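Grutska Cordless Fabric Shaver

4 min read
12 shares | 8 comments

Pushpa Bansal

I've been through a sad little parade of fabric shavers over the years, and the Grutska is the first one I've wanted to tell people about! It's small, it charges from any ordinary phone plug, and it takes the fuzz off a sweater without taking the sweater with it.

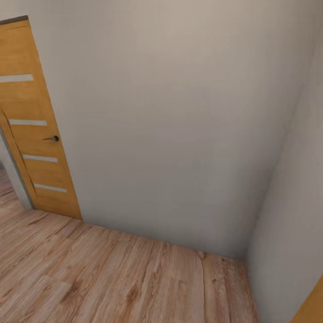
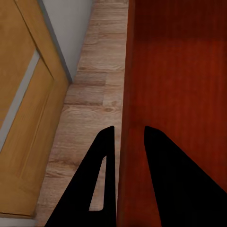
The head is wider than on the Alier I used before, so a whole cardigan sleeve takes me a couple of minutes (I used to set aside an evening for that). There are three height settings. I stay on the middle one for wool and drop to the lowest for T-shirts and pillowcases. The highest is for chunky knits, and it's very gentle -- you may need to go over the same patch twice.

A full charge gives me over 30 minutes, and I've done two coats and a couch cushion in that time. The lint cup twists off from the side. It's bigger than it looks, but do empty it before it's packed full, or the motor starts to sound tired.

What comes in the box:
Shaver with lint cup
Charging cord, 78 inches
Cleaning brush
One spare blade
Cloth pouch

It comes in cream, dark green and a color they call Prunus, a dusty plum. I have the plum and I love it!

Two small gripes. The power switch sits right where my thumb goes, so I've turned it off in the middle of a sleeve more than once. And the pouch doesn't have room for the cord, so mine lives in the drawer with the batteries.

If you mostly have pet hair to deal with, get a roller. The Grutska is for pills and fuzz, and hair just wraps around the blade. For old blankets, though, it's a joy -- I did one that had been in the closet since January and it's back on the bed.

Spare blades are sold in packs of two and snap in without a screwdriver.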